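Irnside lab trains robot arms on kitchen chores recorded by hand

Dec 19, 2025 – Researchers at Irnside say a robot arm can learn to put away kitchen tools from recordings made without any robot at all. People carry out the chores in their own kitchens using hand-held grippers with a camera attached, and the arm's control software is trained on the results.
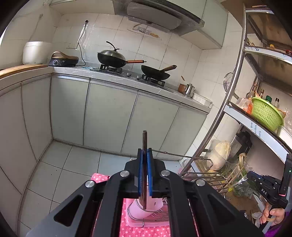 A hand-held gripper holds a knife above a dish rack in a home kitchen.

The team, led by Adanech Woldegiorgis, has collected recordings in 12 homes since May. In lab tests the arm finished 80 of 98 trials – most of the failures came with thin handles.

"Homes are messier than our lab, and the training data has to show that," said co-author Kiros Lencho. The group plans to add six more homes.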